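Reading time: 4 min

4. What people said about heat, mess and sharing

I should say at the start that I went into this part of the study expecting to write about flavour. I had a whole coding sheet for flavour (smoky, sweet, sharp, that sort of thing) and I was rather proud of it. Then the diaries came in and people kept writing about their hands instead. Who had sticky fingers, who got handed the napkins, who wouldn't touch the serving spoon until they'd had a wash. By the end of October I'd binned half the coding sheet and started again.

The diary set I'm using here comes from 123 households in Lumden and Tudero, and between them they sent us 730 entries. We asked for meals eaten with at least one person from outside the household, and we left "meal" as loose as we could. Soledad Sepúlveda, who ran the Tudero half, argued for that and she was right, as some of the best entries are about standing at a bench picking at something before the real dinner started.
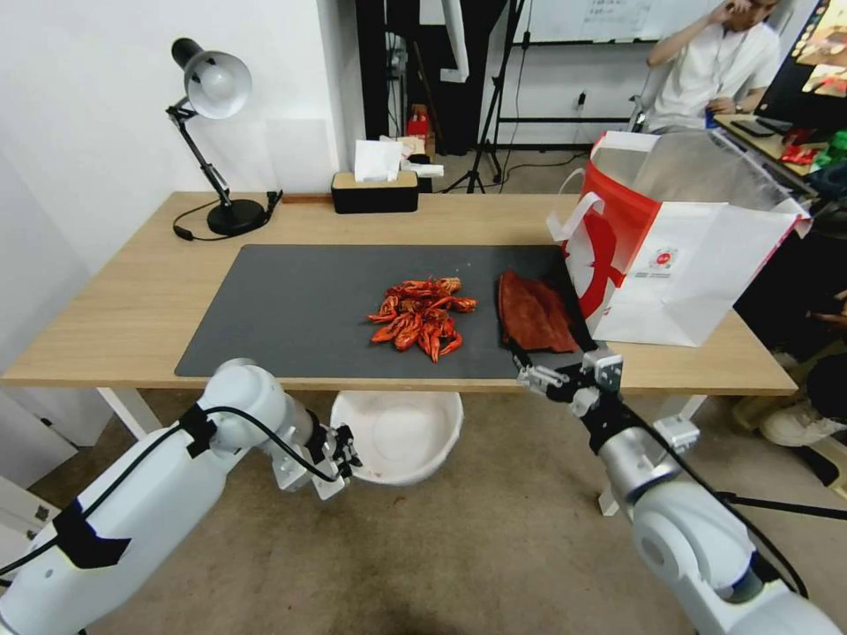
Shared food slows people down, and it does so most when the eating takes work. In our entries the slow meals were nearly always ones with shells, bones or skins, and the writers noticed it themselves. A heap of cooked crayfish like the one in Figure 1, with claws and antennae all tangled up together, can't be served in tidy portions, so everyone leans in and pulls one free, and the talk gets slower and odder while they do it. One man from Lumden wrote that he'd learned more about his brother-in-law over a bucket of crayfish than in ten years of Christmas lunches. I laughed out loud at that one, but it sits with a good number of entries saying much the same thing in plainer words -- people tell each other things when they've got something fiddly to look at.

Dried and chewy snacks did a different job. They turned up early in the evening, passed along or left out for whoever wandered by, and they hardly ever got a sentence to themselves. Emiliano Painemal calls these "waiting foods" and I've borrowed the term for the rest of this section. Waiting foods were eaten standing up, mostly, and with people the diarist didn't know well.

Then there's chilli, which I really did not see coming as a social topic! We'd treated it as an ingredient. The diarists treated it as a question you have to ask your guests, and a slightly risky one. Do you ask beforehand and make a fuss? Do you put it all in and let them cope? A woman in Tudero described ringing her neighbour at 4 pm to check, then being so embarrassed at having checked that she made two pots. Several of the older writers kept whole dried pods in the kitchen and added them by feel, and they were quite scornful of measuring (one entry just reads "a handful, same as always").

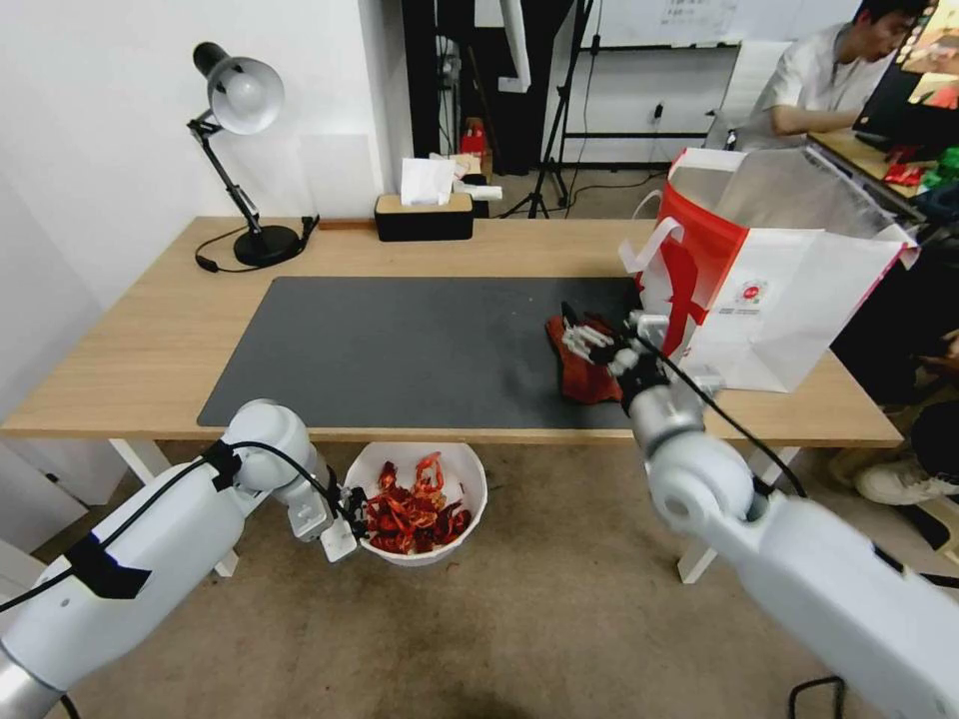
Figure 2. Dried red chillies in a white plastic bowl.

What interested me most was how hosts dealt with guests who couldn't take the heat. I'd assumed they'd apologise. Some did, but the more usual move was to give the person a job, like tearing the bread or topping up the water, so they had a reason to be busy while everyone else kept eating. Amancay Gaete read these entries separately from me and marked the same pattern, down to the same wording in two places, which made me feel a lot better about it. We're calling it "covering work" and we come back to it in Section 6.

A word on what the diaries can't do. They were written after the meal, usually by the host, and hosts have an interest in the evening having gone well. We also capped entries at 400 words, and I now wish we hadn't, as you can feel people running out of room just as they get to the good bit. Katsuhiko Shimada has suggested raising the cap to 1000 for the second round in Farías, and I'm all for it, though he can do the transcribing.

The next section turns to the washing up.

Last updated: October

Contact the authors | © Rirnelard Working Papers | Back to top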